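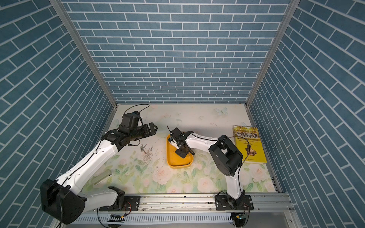 How long does it take to get both arms of the Skudside kit ready for their first job?

Plan on two hours if the rail is already bolted down, and a bit more if you're the type who reads every label (I am).

I'm going to take you through it the way I do it at my own bench. Zhuoran Tang at Gidholm walked me through my first one over the phone, and most of these notes come from that call.

1. Put both mounting plates on the rail, but leave the bolts a little loose for now. You'll want to slide them later – trust me on this.

2. Stand an arm on each plate and tighten its base. Then go back and snug up the rail bolts.

3. Clip the cables along the links. Leave a good loop of slack up by the gripper so the wrist can turn all the way. I made mine too short the first time and it popped right out of the clip!

4. Plug in the left arm, then the right. The software calls whichever one wakes up first "left," and swapping them afterward is a pain.

5. Open the Krasniqi app and hit Home. Both arms will move to their start pose.

Caution: Keep your hands, sleeves and coffee off the table while the arms are homing. They move faster than you'd think.

6. Set a shallow tray near the middle, where both grippers can get to it. Pick Teach Tray, bring the right gripper down inside the rim, and save that spot.

7. Do the same for your small parts on the left. Stop the fingers just over the board and save. I give the app some 11 saved spots per job and that's plenty for me.

8. Run the job at the slow setting, with one finger near the stop button.

Note: Keep each load under 300 grams. Past that my wrist joint started to sag, and Vasilis Radulović from Nevska support told me to knock it off.

If an arm stops halfway, check the cable clips first, then home both arms again before you restart the job.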